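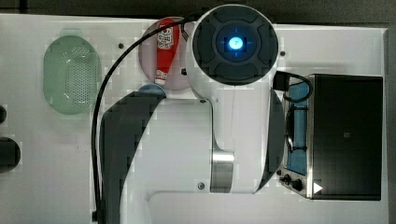

Skaltau Overhead Set – README

Kitchen tabletop episodes for comparing two wrist controllers, Simon and Estineck, on the same arm. The fixed overhead view sees everything we care about: toaster oven, colander, plate, sauce bottle.

Contents
445 episodes with Simon
844 episodes with Estineck
13 task prompts, shared by both

Estineck is a joy on the oven door! Simon still wins on the squeeze bottle – smoother approach, fewer regrasps – and we'd love to see somebody beat it.

Known issues
The arm hides part of the plate in many episodes. Blocky compression artifacts show up on the dark link.

Questions and better baselines to Noémi Barta, Prestusport. Next update in October.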